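Site visit: Zunitz paper coating plant, spring open day

Posted Monday, April 22, 2019

The Zunitz plant opens its gates to the trade twice a year, in spring and in fall. I went on the spring date to see the second coating line, which makes printed table covering and shelf liner. The visit was booked through Kandance, the distributor that carries the plant's rolls in this region. The group was limited to 20 people and split in two at the gatehouse.

Safety shoes are required past the yellow line and are not lent out. Two visitors in street shoes saw the line from the gallery only. Ear plugs are in a dispenser by the inner door. Phones go in a locker until the end of the production section and may be used again in the sample rooms.

Base paper

The plant does not make its own base. Parent reels arrive by truck from a mill upriver and stand on end in an unheated hall. Before use they are moved to a conditioning room held at a steady humidity for at least two days. The guide was firm on this point. Reels that go to the press too dry pick up moisture at the first coating head, grow across the width, and the print no longer lines up from edge to edge.

Trimmed web width on line two is 1360 mm. Older product from line one was narrower, and some customers still order to the old figure. Those orders are slit down from the full width and the edge strip is baled and sold back to the mill.

Reel changes are made with a flying splice. We saw one. The new reel was brought up to speed, the tape touched down, and the old web was cut behind it. The operator flagged the splice with a strip of colored tape, which is read by a sensor at the rewinder so that the joint can be cut out. I would have liked to see the rejection at the rewinder too, but the group had moved on by the time the splice got there.

Printing

Table covering is printed in gravure. Each color has its own engraved cylinder, and the cylinders are kept in a rack room with the pattern name on a tag at the end. Florals take most of the rack. Geometric patterns sell in smaller runs, mainly to caterers, and checks are made to order.

The pattern on press that day was called Mughal, a trailing leaf and flower design on a light ground. It was running in four colors. The difficult part of this pattern is the leaf, where a pale tint sits next to a darker outline, and a small shift between the two shows as a white halo on one side. Register is held by a camera that reads marks printed in the trim. The operator still pulls a strip at each reel change and checks it with a loupe on a light table. I was allowed to look at one. The halo was visible at the left edge and gone by the center, and he made a correction of a few hundredths on the third unit.

Ink is water based. The plant changed over from solvent some years ago and the old recovery plant is still standing behind the boiler house, disconnected. Drying is slower with the new inks, and the limit on press speed is now the hot air hood between units three and four. A longer hood is on order and should be fitted in the June shutdown.

Coating

After printing, the web gets a clear coat on the face side. The standard grade is matte and is sold as wipe-clean. A heavier grade, Groto, has a slightly rough surface and is meant to stop plates and jars from sliding. I asked for friction figures for the two grades. They exist, but were not on the sheet we were given, and the guide offered to send them on.

Coat weight is measured by a scanning head that crosses the web and draws a profile on the screen. The profile for the run we saw was flat apart from a thick band near the drive side. This was put down to a worn blade, due for replacement at the end of the shift. Whether a band like this can be felt in the finished product was not something the group could test. It can be heard at the rewinder, where the roll builds hard on one side and gives a higher note when tapped.

Laboratory

The laboratory is a single room with a window onto the line. The bench tests are ordinary ones: tear, burst, rub resistance, and a stain panel with coffee, oil, beet juice and ballpoint ink. Panels are left for 96 hours before the final rating. Coffee and oil wiped off the matte grade. Beet juice left a mark on both grades, and ink was rated a fail, as stated on the product sheet. It was good to see the bad results pinned up next to the others.

The curl test is worth a mention. A disc is cut from the roll and left on a flat plate, and the height of the edge is read after conditioning. Curl is the main complaint from retail customers, who cut a piece for a table and find the corners standing up. The advice given was to roll the piece print side out overnight before laying it. Taping the corners down works too but lifts the coating when the tape is removed.

Sample rooms

The last part of the tour covers the sample rooms, where rolls and cut pieces can be handled. Pieces in use on tables and counters are more helpful than the swatch books, as the repeat on large florals is longer than a swatch. Folds from packing remain visible on the thinner grade for some time. Edges cut with a blade were clean. Edges torn along a ruler showed white fiber, which matters only on dark grounds.

Prices were discussed only in general terms. Minimum order through Kandance is one pallet per pattern, mixed grades allowed. Lead time is roughly six weeks for stock patterns and longer if a cylinder has to be rechromed.

Practical notes

Parking is at the east gate; the west gate is for trucks and the guard will send cars back. The bus from the station stops at the east gate but the last one leaves before the tour ends. Lunch is in the canteen and is paid in cash. The production section is all on one level, the gallery is reached by an open steel stair, and the conditioning room is cold enough for a jacket. Applications for the fall date go through the distributor.

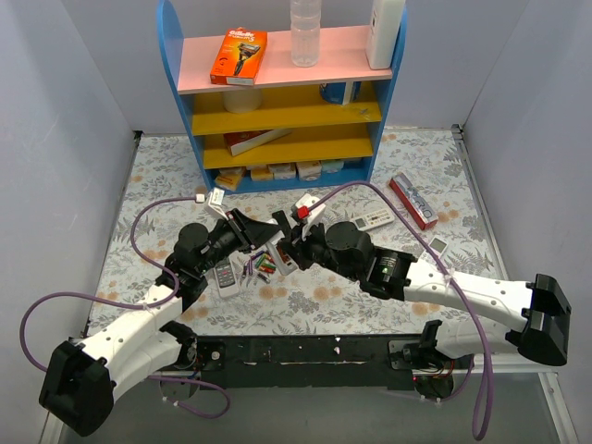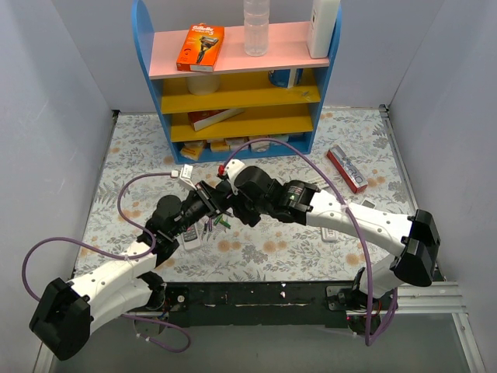

Both photos: floral covering with leaves and flowers on a light ground, laid in front of a blue-sided shelf unit.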